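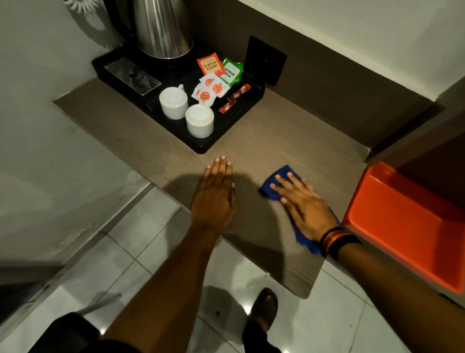 Room Attendants and Housekeeping Trainees
Altavton House, Drirneo Hotels

Last updated: 7/8/19

Drirneo Hotels invites applications for room attendant and housekeeping trainee positions at Altavton House, a property of 252 guest rooms adjoining the Ullereo conference grounds. Both full-time and part-time appointments are available. Prior hotel experience is welcome but is not required for trainee positions.

Room attendants report to the floor supervisor and work mainly on a single assigned floor. Duties include changing bed linens, cleaning bathrooms, vacuuming, dusting, wiping counters and desks, and restocking towels, toiletries, tea and coffee. Attendants also report damaged furnishings, record lost property and respond to guest requests during the shift. Trainees perform the same duties alongside an experienced attendant until the supervisor signs the training record.

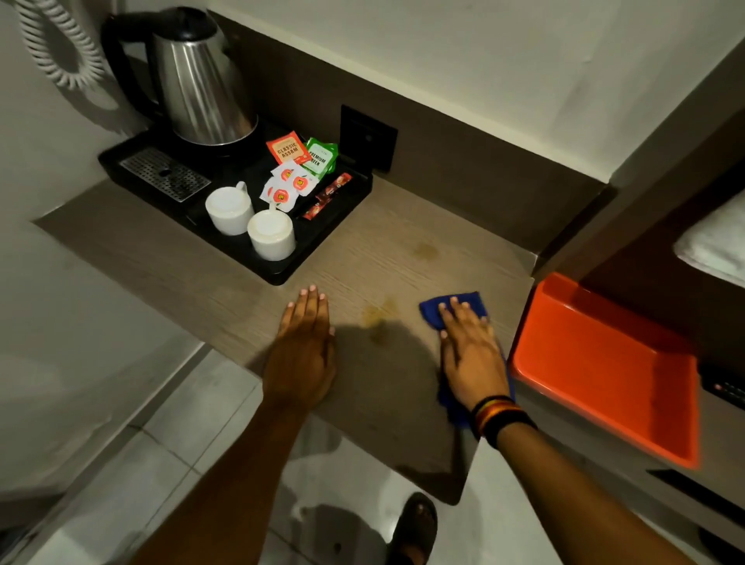

Are applicants expected to work on weekends?

Weekend work is part of every full-time schedule, and each employee receives two consecutive days off per week. Part-time applicants may state their preferred days on the application form, and the hotel will consider those preferences when schedules are prepared.

Schedules are posted 15 days in advance. The day shift begins at 8:30 a.m. and includes an unpaid meal break and two paid rest breaks. A small evening team handles turndown service and late departures. Applicants interested in evening work should say so in their cover letter.

Applicants must be at least 18 years of age and legally authorized to work in the United States. The work involves standing, bending, pushing a loaded cart and lifting items weighing up to 30 pounds. Reasonable accommodations will be made for qualified applicants with disabilities. Employees must be able to follow written and spoken safety instructions, including directions on cleaning product labels. 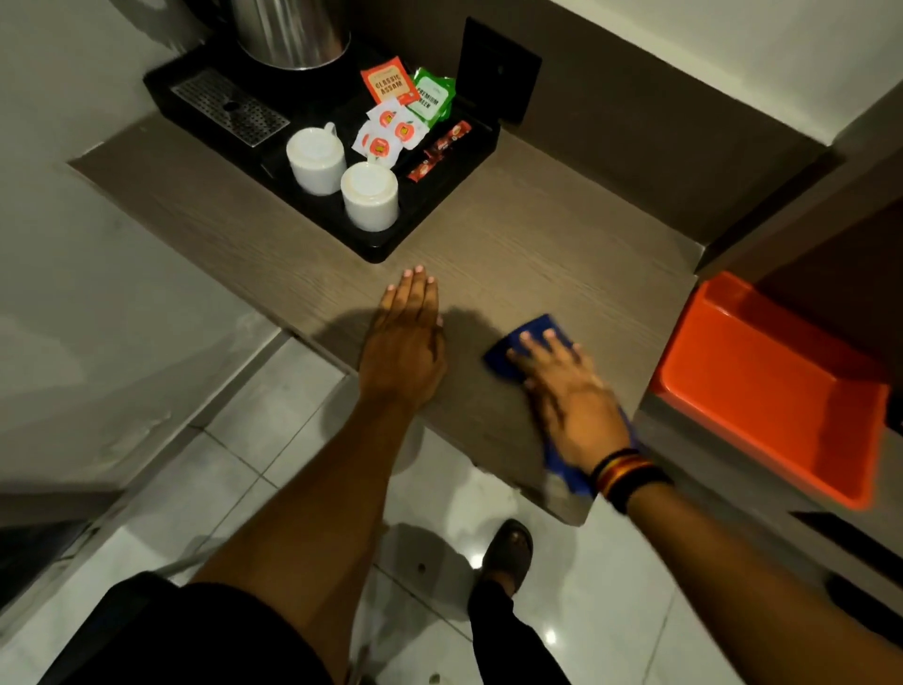
Uniforms are supplied and laundered by the hotel. Employees provide their own closed, slip-resistant shoes and receive a shoe allowance after completing the training period. Staff meals are served on every shift. Full-time employees become eligible for health coverage and paid leave under the terms of the employee handbook, a copy of which may be read at the personnel office before an offer is accepted.

A bonus of $400 is paid to each new full-time employee who completes six months of continuous service. Employees returning to Drirneo Hotels after an earlier period of employment are not eligible for this payment.

Application forms are available at the personnel office, Dumitrescu Building, ground floor, staff entrance. Completed forms should be returned in person or by mail with the names of two references. Applications will be reviewed as they are received, and the positions will remain open until filled.

Drirneo Hotels is an equal opportunity employer.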